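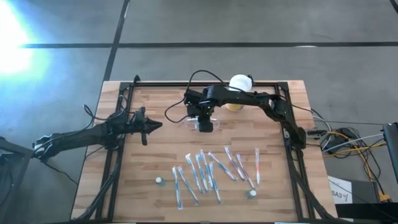

Packing travel kits: toothbrushes in wrapper, or out of wrapper and under a lid?

Posted in: Packing and Kitting, May 2016

burrknot
We do overnight kits for a guest house group. Contents are a toothbrush, a small paste, a comb and a folded card. Up to now the brushes have stayed in the clear wrapper they ship in. The new box spec (Skendodby, the shallow one) leaves 30 mm of internal height and the wrapped brushes ride up over the paste and lift the lid. Run size is 1,000 kits. Options as I see them:

Strip the wrapper and put the brush in a clear lidded tray inside the kit.
Keep the wrapper, fold the tail under, tape it.
Change the box.

Looking for people who have done the first one at volume.

tallow_9
Don't strip them. The wrapper is the only thing telling the guest the brush is unused. A tray with a snap lid can be opened and closed and leaves no trace.

Terence Rudd
Agree with tallow_9 on the wrapper, disagree that it needs any more discussion than that. What matters is the orientation. Lay the brush head toward the hinge side, bristles down, with the wrapper seam facing the wall of the box. The seam is the stiff part. If it faces up it will act as a spring against the lid.

burrknot
Tried seam to the wall this morning on 37 kits. Lids sat flat on most. The ones that didn't had the paste cap under the neck of the brush.

Terence Rudd
Then paste goes in last, cap at the opposite end from the head.

okra_and_pins
We did stripped brushes in clear trays for Bloxham two years ago. Labor per kit went up because the wrapper film clings to gloves and to everything else on the bench. We also had to add a tamper label, which cost more than the height we saved. Went back to wrapped in August.

For the bench itself: wood top, bare, no mat. Film slides on wood. On rubber it grabs and you end up picking each one up twice. Work from a loose pile on the near side and keep lids at the middle of the table.

tallow_9
Loose pile is asking for miscounts. Rows, heads all one way, then you can see a short row.

okra_and_pins
Rows take longer to lay than they save. I weigh the finished kits. A missing brush shows on a bench scale.

tallow_9
A missing brush, yes. A missing card, no. What is the resolution on your scale?

okra_and_pins
One gram. The card is three.

tallow_9
And the paste tubes vary by how much?

okra_and_pins
Fair. More than three on some lots. We check the cards by counting what is left in the pack at the end of each 200.

fenwick_lot
Is bare wood acceptable for this? I was told all hygiene items had to be packed on stainless.

Terence Rudd
Depends on your customer's spec. The item is sealed. For sealed goods we have never been asked for stainless, and the Fisum contract accepts any wipeable surface. An oiled butcher block is a different matter, the oil transfers to film and then labels don't stick. Use a hard finish. Drinks stay off the table either way.

fenwick_lot
Drinks off the table is optimistic. Ours allows a cup with a lid at the far edge.

Terence Rudd
A lid slows a spill down. It is still a spill on printed cards. Put a shelf on the wall.

burrknot
Back to the box. Got a quote for the next depth up from Burnix. The price difference is small but the outer carton changes, so freight goes up. Seam to the wall and paste last is going in the work instruction for now. I will run the first 200 that way and log how many lids lift.

tallow_9
Log which brush lot they came from too. Wrapper length isn't constant between lots. I have measured 8 mm of difference in the tail, same part number.

burrknot
Will do. Does anyone trim the tail?

okra_and_pins
No. Cut past the seal once and the brush is scrap.

tallow_9
No. Fold it under if you must, without tape. Tape leaves a residue and guests tear the card getting it off.

burrknot
Fold, no tape. Noted. Will post the lid count after the run.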